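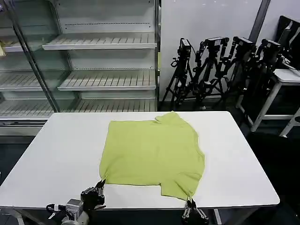 一、为什么去看

六月的一个星期五,我去参加了 Patier 公司的开放日。我在一家给酒店洗床单和工作服的小公司上班,中文不是我的母语,这篇报告是写给中文部的同事看的,如果有句子不通顺,请大家原谅。

我们公司每天要叠很多东西。床单和桌布有机器可以叠,但是衣服到现在还是用手。所以,当我在 Patier 的邀请信上看到“双臂机器人整理衣物”这几个字的时候,我马上报名了。报名费没有,但是需要提前写明自己的单位和想看的内容。我写的是:T恤、围裙、厨师服。后来我看到的主要是T恤。

二、路上和登记

Patier 的楼在工业区的最里面,从地铁站出来还要坐公共汽车,是171路。下车以后没有指路的牌子,我走错了一次,走到了一家卖瓷砖的仓库。建议以后去的同事直接在北门下车,再往回走。

登记是上午九点半开始。每个人拿到一张胸牌和一张纸,纸上写着参观的顺序。我们这一组是第7组,先看衣物整理,再看零件分拣,最后听讲座。组里有做物流的,有学校的老师,还有一对从 Skinitz 来的同事,他们的公司生产传送带。Skinitz 的人问问题非常详细,我跟在他们旁边,学到了不少。

进实验室以前要把包存起来。可以拍照,但是不可以用闪光灯。工作人员把这一点说了两遍。

三、衣物整理的演示

桌子是白色的,桌角是圆的。机器人的两只夹爪从靠近自己的一边伸过来,每只夹爪有两根细细的手指。演示用的衣服是一件黄绿色的短袖T恤,领子朝着远的那一边。左边的夹爪捏住衣服左下角,右边的夹爪捏住一只袖子的尖端。

我以前想象的机器人手是很粗的,像工厂里搬汽车零件的那种。这里的手指很细,夹布的时候只夹一点点边。讲解员说,手指太宽的话,会把下面一层布也一起夹起来,这个问题在薄的布料上特别明显。我们公司的女同事在叠薄围裙的时候也常常抱怨同样的事情,所以我很容易理解。

讲解员又说,最难的一步是找到角。一件衣服从篮子里拿出来,每一次的样子都不一样,人用眼睛看一下就知道哪里是袖子,机器人要先学习很多次。他们把软件叫做 Pichon,它的任务就是判断应该从哪里夹、往哪个方向拉。为了训练 Pichon,他们上一个季度记录了896次整理T恤的过程。我问这个数字够不够,讲解员回答得很诚恳:对于一种衣服差不多够用,换一种衣服就要重新补充。

我觉得领子那里还可以整理得更好,布在领口堆起来一小团。如果是在我们车间,组长一定会要求重新拉一下。我把这个意见说了,讲解员点头,说领口是他们下一步的重点。他没有给出时间。

左边的手臂侧面装着一个灰色的小相机。讲解员说,夹爪靠近布料的时候,从高处看不清楚手指和布之间的距离,所以需要一个跟着手臂一起走的相机。Skinitz 的同事问,如果布料的颜色和桌子一样怎么办。这个问题很好,因为我们洗的东西大部分是白色的。回答是:白色确实比较困难,他们正在试深色的桌面。我把这句话在本子上划了两条线。

四、我问的几个问题

我提前准备了一张问题单,把回答整理在下面。因为是听别人说话的时候记下来的,可能有不准确的地方。

速度怎么样?比熟练的工人慢很多。讲解员没有回避,他说现在的目标是稳定,速度放在后面考虑。

湿的衣服可以吗?现在不行。湿的布会粘在桌面上,重量也不同。我们的衣服是烘干以后再叠的,这一条对我们影响不大。

有扣子的衣服呢?厨师服前面有两排扣子,我很关心这个。回答是还没有试过。我答应回来以后寄几件旧的厨师服给他们,请仓库的同事帮我找一找,尺寸大小都可以,干净就行。

一个人能看几台机器?他们希望一个人看2台,但是目前每一台旁边都要有一个人。

坏了谁来修?这个问题得到的回答比较短。他们说有合作的维修单位,具体的合同要另外谈。

安全怎么保证?机器人动的时候,参观的人要站在地上黄线的外面。如果以后放到我们的车间,也需要留出这样的地方。我们叠衣服的那间屋子很窄,这一点请负责场地的同事先考虑一下。

五、零件分拣和讲座

第二个地方是零件分拣,和我们的工作关系不大,我只简单写一下。机械臂从盒子里拿出塑料零件,放到不同的格子里。动作很快,声音也比我想的小。做物流的几位客人在这里停留了很长时间,我们只好等他们。

中午有盒饭,可以选鸡肉或者豆腐。我选了豆腐,味道有一点淡。

讲座在二楼,题目是“柔软物体的操作”。前半部分有很多公式,我跟不上。后半部分讲到他们和 Lullari 项目的合作,这个就比较有意思。Lullari 想做的是给养老院整理干净的衣服,让护理员少做一点重复的事情。主讲人说,养老院的衣服种类非常杂,有的还缝了名字布条,叠的时候要让名字露在外面。这个要求听起来很小,可是对机器人来说等于多了一个新的任务。

我们给酒店洗的工作服上也有名字。我以前没有想过这是一个技术问题。

提问的时间只有十分钟,一位老师问了学生能不能来实习,回答是可以,要先发邮件。

六、我的看法

第一,我认为我们今年不需要买。速度不够,白色布料和有扣子的衣服也没有解决,买回来只能叠一小部分东西。

第二,我认为应该保持联系。Patier 的人很愿意听车间里的意见,我说到领口和薄围裙的时候,他们认真地做了记录。他们熟悉机器,我们熟悉衣服,互相都有用。

第三,看完演示以后我重新想了我们自己的叠法。机器人先找角,再拉平,然后才折。我们新来的同事常常是一拿起来就折,所以边不齐。也许可以请组长在培训的时候把这三个动作分开教,先练习找角和拉平。这个不用花钱,下个星期就可以试。

七、给下次去的同事

开放日每个季度有一次,报名的页面上可以选组。请尽量选上午,下午的组没有讲座。鞋子要穿舒服的,全程站着,只有讲座的时候有椅子。实验室里的空调很冷,我穿短袖,到后来有一点头疼,最好带一件外套。

宣传册我带回来一本,放在二楼打印机旁边的架子上,里面有夹爪的尺寸和电源的要求。看完请放回去,我只有这一本。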